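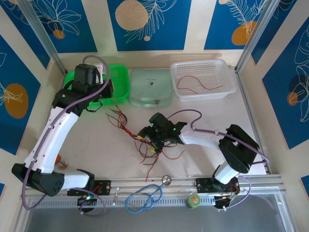

Le coffret Zullden de rangement de câbles est vendu 52 euros, sans outillage, dans une boîte en carton à deux niveaux. Il contient de la gaine tressée fendue, de la gaine spiralée, des attaches auto-agrippantes, des embases à coller et un jeu de repères à écrire. Le fabricant le destine aux bureaux, aux petits ateliers et aux meubles audiovisuels. Le cas le plus défavorable pour ce genre de produit reste le paquet de fils rouges et sombres emmêlés au milieu d'un plan de travail clair, tel qu'on le voit sur la photo : aucun sens de passage, des brins qui se croisent, rien qui permette de suivre un conducteur d'un bout à l'autre. Un coffret de ce prix doit traiter ce cas aussi bien que les trois cordons d'un écran. J'ai utilisé le mien pendant tout le mois de septembre, sur un bureau réglable en hauteur et sur un établi d'électronique.

Contenu et présentation

La gaine tressée est livrée en une seule longueur, enroulée serré. Il faut la laisser à plat une nuit avant la pose, faute de quoi elle garde sa courbure et s'ouvre du mauvais côté. Les attaches sont prédécoupées et reliées par une bande centrale qui laisse une petite bavure à l'arrachage. Les embases sont moulées en polyamide noir, avec un adhésif acrylique et un trou central pour vis. Les vis ne sont pas fournies. La notice tient sur une feuille pliée, en quatre langues ; la version française confond « gaine » et « goulotte » à deux reprises, sans conséquence pour le montage.

L'ensemble des accessoires, hors emballage, pèse 387 grammes sur ma balance. Le chiffre n'a d'intérêt que pour un bureau à piètement mobile dont la charge utile est déjà bien entamée.

Gaine tressée fendue

Diamètre nominal de 20 mm, recouvrement d'un quart de tour environ. Le tressage est en polyester, régulier, assez dense pour masquer un câble blanc. La pose se fait à la main, sans débrancher les fiches, ce qui constitue le principal avantage de la version fendue sur la version tubulaire. On engage l'extrémité, on pousse le faisceau avec le pouce et la gaine se referme derrière.

Deux remarques. La coupe aux ciseaux effiloche immédiatement la tresse. Une lame chauffée donne un bord net, à condition de passer vite ; un simple tour de ruban avant la coupe convient aussi et ne dégage aucune odeur. Ensuite, le recouvrement devient insuffisant dès que le faisceau occupe toute la section : la fente bâille dans les courbes et un brin fin finit par ressortir. Pour des fils souples de petite section, je recommande de rester nettement en dessous de la capacité annoncée et d'attacher le faisceau avant de le gainer.

Gaine spiralée

En polyéthylène noir, elle est plus longue à poser et moins agréable à l'œil, mais elle autorise une sortie de fil à n'importe quel endroit. Sur l'établi, c'est elle qui a rendu le plus de services. Le pas est constant et la matière ne blanchit pas au pliage. Elle marque en revanche les isolants très souples en silicone lorsqu'on la serre trop. Les marques s'estompent en quelques jours sur les cordons de mesure que j'ai contrôlés. Pour un câble destiné à bouger en permanence, je préfère la tresse.

Attaches

Rien à signaler sur la tenue. Les crochets accrochent encore correctement après un mois d'ouvertures répétées. La largeur est un peu faible pour un cordon secteur de forte section, et la boucle de retenue oblige à enfiler l'attache par le côté libre du câble si l'on veut qu'elle y reste à demeure. Les attaches Ulteo que j'employais auparavant ont une boucle ouverte, plus pratique sur un câble déjà branché. Elles sont aussi plus épaisses et passent mal dans une goulotte étroite.

Embases adhésives

C'est le point faible du coffret. J'en ai collé 5 sous le plateau du bureau, en mélaminé, après dégraissage à l'alcool et attente d'une journée avant mise en charge. Deux se sont décollées par un angle avant la fin du mois, toutes deux placées à l'endroit où le faisceau change de direction. L'effort y est un effort de pelage, que ce type d'adhésif supporte mal. Vissées, les mêmes embases ne bougent plus. Il aurait fallu fournir des vis courtes, adaptées à un panneau mince, ou au moins en indiquer la longueur dans la notice.

Sur bois brut ou peinture mate, l'adhésif n'est pas utilisable. Le fabricant le précise, en petits caractères, au dos de la boîte.

Repères

Languettes de plastique blanc, à enfiler sur le câble et à marquer au feutre permanent. L'encre résiste au frottement si on la laisse sécher. La surface d'écriture admet un mot court. Pour un repérage sérieux, avec numéro et destination, les manchons imprimables de Manolakis sont plus lisibles, mais ils supposent une imprimante dédiée et s'adressent à un autre usage.

Méthode de pose

La notice propose de gainer d'abord et de trier ensuite. L'ordre inverse donne un meilleur résultat. Je débranche tout ce qui peut l'être, je démêle à plat, je regroupe par destination, puis je pose une attache provisoire à intervalle régulier. La gaine vient en dernier. Il faut garder une boucle de réserve à chaque extrémité, et une boucle plus généreuse au passage du piètement si le bureau monte et descend : le contrôle se fait en position haute. Alimentation et signal sont à séparer lorsque la place le permet.

Comparaison rapide

Le coffret Staddale, de contenu voisin, remplace la gaine spiralée par une goulotte rigide. Il convient mieux à un bureau fixe, contre un mur. Le Zullden s'adapte davantage à une installation que l'on modifie souvent.

Avis

Gaines de bonne qualité, attaches correctes, embases à visser d'office. Le prix est un peu élevé pour un lot dont une partie demande un complément de quincaillerie. Je rachèterais la gaine tressée au détail si elle était proposée seule, ce qui n'était pas le cas au 04/10/2025.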